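Teaching an Arm to Put a PC Together: Our Semester Project

Group 2, Ronero lab course, final report

So the short version of our project is that we wanted a robot arm to build up a desktop computer from parts, and we wanted to teach it by showing it the job instead of writing out every move. I had never touched a robot before this class (unless my aunt's vacuum counts), and I picked this topic mostly because I already knew how to put a PC together. I figured that would be half the work. It was maybe a tenth of it!

We named our project Ukine and kept everything in a shared folder, which got messy fast. The parts we wanted the arm to handle were a CPU, memory modules and a hard drive, all going into an old tower lying flat on the table with the side off. The teaching part went two ways. In the first one you grab the arm and push it through the move yourself while it records the joint positions. In the second you sit at the controls and steer from there, using a little program called Welska that an earlier group left behind. I liked pushing the arm by hand at first because it feels so direct, but your own body gets in the way all the time, and my recordings were full of little wobbles from me shifting my feet.

Steering remotely was slower to learn and gave us much cleaner data. After the first couple of weeks we did nearly everything that way.
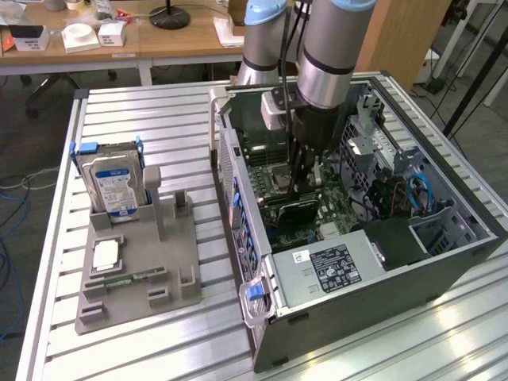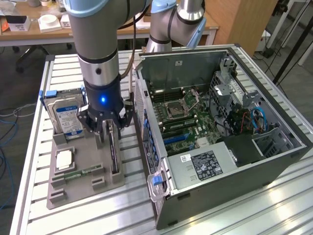 The tower and the gray parts tray, with the arm at the CPU socket first and over the upright memory module second.

Memory was the part I was most nervous about, and I was right to be. A module has to go in straight, and then you have to press pretty hard, and through a remote control you can't feel how hard you're pressing. I'd line it up, push down, and then sit there squinting at the slot trying to decide if it was in or just leaning. What helped was splitting the demo into small chunks: grab, lift, line up, press. If I messed up the pressing, I only had to redo the pressing.

We ended up with 300 full demos that we were happy with, plus a pile of bad ones that we kept in a separate folder called Ellis (after the street I live on, don't ask). I wanted to delete those and got outvoted, and I'm glad, because we used them later to check whether the model could tell a good grasp from a bad one. Training ran for around 3000 steps on the lab machine, usually started in the evening so it would be done by morning.

Results! Picking up the hard drive went well almost right away, since it's big and forgiving. The CPU was okay for picking up and pretty shaky for placing. Memory worked when the module started in exactly the same spot as in our demos, and got worse quickly when we moved it even a little. I think we made our demos too neat, with everything starting in the same place every time.

If I got another semester I'd vary the starting positions from day one and look into some kind of force feedback for the controls. I'd also write down which settings we used for each batch, because in November we lost a whole afternoon figuring out why two sets of recordings ran at different speeds. The recordings and our notes are in the course folder, and the next group is welcome to all of it, including the bad ones.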